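Search this site Search

Small stitches, big smiles at the Latuheru suturing evening

October 11, 2026

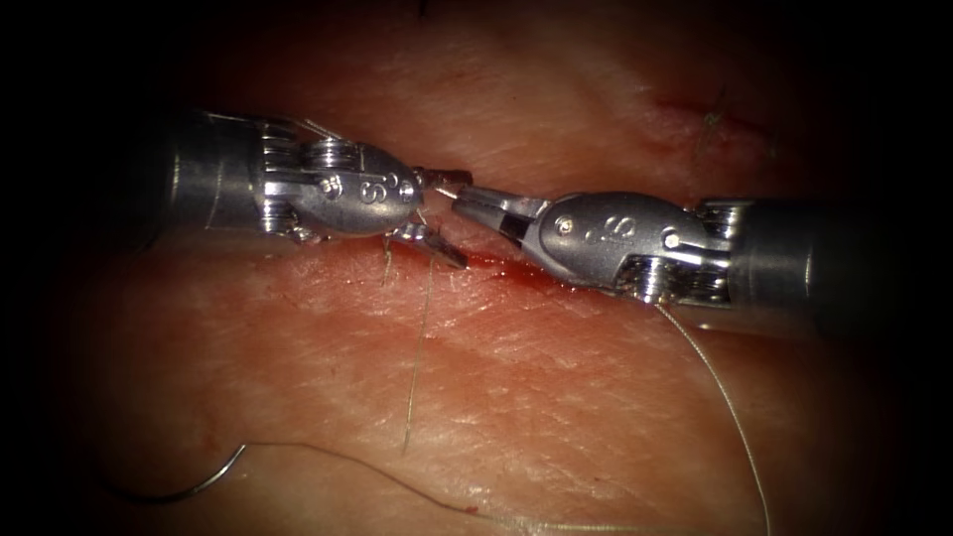

The suturing evening at the Latuheru teaching rooms has had its best turnout yet, with 101 people signing up for a place at the bench. Trainees, theatre nurses and a good handful of vets came along to work on the skill everyone says they wish they had more time for — closing a small wound neatly, with very little thread to spare.

Hashini Liyanage, who runs the course, began with needle angles and then went straight on to knots. She is a great believer in short tails and slow hands, and she was still going from bench to bench with her spare forceps long after the tea had gone cold. "Pass the thread, don't chase it," she told one group, and you could hear people repeating it under their breath for the rest of the session!

The second half was given over to instrument work, where thread has to be handed from one set of jaws to the other without fraying it or pulling on the skin. It is fiddly stuff and a joy to watch when it goes well. Fikri Saragih, in his first year of surgical training, managed a full row of evenly spaced stitches and got a round of applause from the back benches.

"My first knot was dreadful and my last one was lovely," he said. "I want to go again tomorrow."

There was a lively talk from Renato Mansilla too, on when to leave a narrow wound alone and when to close it, with plenty of argument from the floor about thread sizes. His notes will go up on the course page once he has tidied the drawings.

The evenings have raised 1629 so far towards new practice pads and a second set of fine needle holders, and the target is 3000. The next one is in January, with an extra hour on curved wounds — bring your own loupes if you have them. Places go quickly, so put your name down at the front desk soon.

24 shares
3 comments

Recent items
Fitriani Khoo on keeping a tidy instrument tray
Reading room opens late for exam season
Knot-tying for beginners: new dates added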